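Madby Community Radio
Progress report to the Fortin Fund, second period
Prepared by Diane Beaudoin, station coordinator

We are halfway through the grant and I am very happy to say the oral history series is on the air! The first programs went out in April, in the slot after the evening news, and the phone rang during the second one while it was still playing. A woman on the mill road wanted to tell us we had the name of the ferry wrong. We had. She is now on our interview list.

Interviews

You funded us to record 16 long interviews with people who worked in the cannery, on the boats or in the shops that served them. We have finished 13. The remaining ones are booked, apart from one gentleman who has moved in with his daughter and would like to wait until he is settled.

Carter Bergeron has done most of the interviewing and has become very good at leaving a silence alone. His conversation with two sisters who packed on the same line runs well over an hour and we could hardly bear to cut any of it. (We did cut it, for broadcast. The full version goes to the library.) What comes up again and again is food: what people carried to work, who traded what, the soup on the night shift. We hadn't planned a program on that and now we have one.

Editing and broadcast

Four programs are edited and aired. Four more are in rough cut. Noémie Gill is editing, and she has built a shared log where every interview is marked up by subject and minute, so when we want everyone talking about the winter the harbor froze, we can find it in no time. It took her longer than we allowed for in the plan, and the rough cuts are behind schedule as a result. I would make the same choice again.

Transcripts are slower than we hoped. Murray Trevaskis checks each one against the recording, and he knows the boat names and family names that trip up the rest of us. We would like to move the unspent travel money into paid hours for this work, and I have attached a short request.

Listening at home

Plenty of our older listeners told us they would sooner hear the programs in company, so Sylvie Sandhu started listening evenings in people's living rooms. A host invites the neighbors, we bring the program and a cake, and afterward everybody talks. These have been a joy, and two of our best interview leads came out of them. 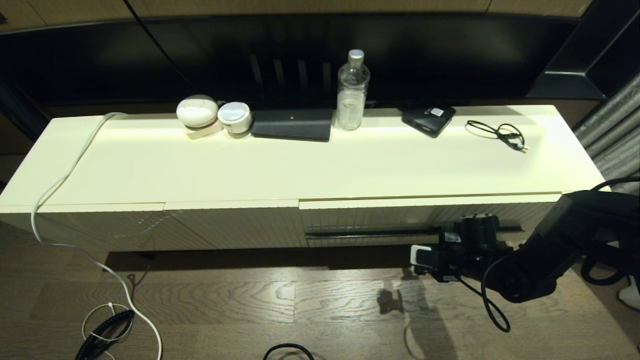

Page last changed: April, 4:13 p.m.

A long cream-white console under a big black television, and the evening's talk was all about net mending! Hosts have asked for a printed sheet with a few questions to get people going, and Sylvie is writing one now.

Next period

We will finish the interviews, air the programs now in rough cut and hand the first full recordings to the library with their transcripts. The night shift soup program should be ready before summer. Carter is still looking for anyone who remembers the recipe, and so far he has been given several that don't agree.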